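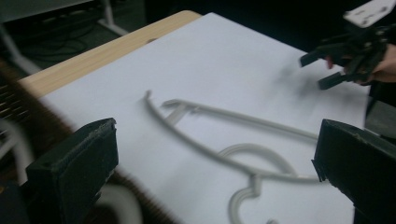 Drandora wrote on 12/27/25:
> Has anyone tried the Kenik fingers on thin cable yet? Ours from Miltik keep pinching it at the fold.

Yes, and I'm delighted with them! We've done 101 goes at straightening a grey cable on white paper, a hand-held gripper in each hand, and the Kenik pads dropped it 3 times against 18 for the Miltik ones. They open nice and wide too (handy over a big loop). The squared tips do wear, so order 2 sets. More in February, once the Orozco arm is wired up.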